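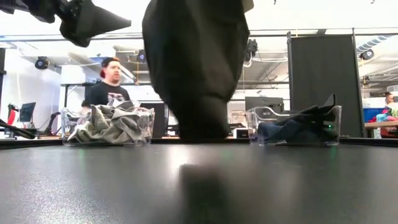
How do I sort clothes by colour before washing, if I have only a small space?

Use one bin for light clothes and one bin for dark clothes, put them at the back of a table, and take each piece from the pile one at a time. The coloured things go in a third place, and you decide about them at the end.

I wrote this page for the people in my building in Dumerthorpe, where we share one laundry room. Many of us had grey shirts which were white before. After I changed my method in January, I had no more such accidents, so I want to explain it step by step.

What you need

A table with a smooth top, so the cloth does not catch. Clear bins are very good for this work: with clear plastic you see the colour from the side also when the bin is full. A low or slanted front is more comfortable for the hand. Mine came from a shop in Durton and I paid 12 for the pair, but any box of the same size will do.

Step 1. Empty the pockets

Please do it first. One paper tissue in a black jumper makes work for the whole evening.

Step 2. Lift each piece and let it hang

Hold the garment up over the table and let it fall open. When it is in a ball you can easily miss a sock inside a sleeve, or a pale lining inside a dark jacket. Look also for stains while it is hanging.

Step 3. Choose the bin

Light grey, white and cream go to the left. Black and navy go to the right. Navy and black can be washed together at 30 degrees, I have never had a problem with it. A dark T-shirt with a white print goes with the dark ones, turned inside out.

Step 4. Bright colours

Pink, red and teal I keep apart from the two bins. New red things I wash alone the first 6 times. My neighbour Éabha Kinsella says two times is enough, and maybe she is right for the cheaper ones, but I prefer to wait.

Step 5. Do not press the clothes down

If the cloth comes up a little over the rim, it is all right. If you must push it, the load is too big for a small machine. Ours spins at 1,000 and it starts to walk when it is too full.

A note for towels: they leave fluff on black cotton, so I wash them separately even when the colour is the same.

Page changed 25/06/2025. I added the note for towels.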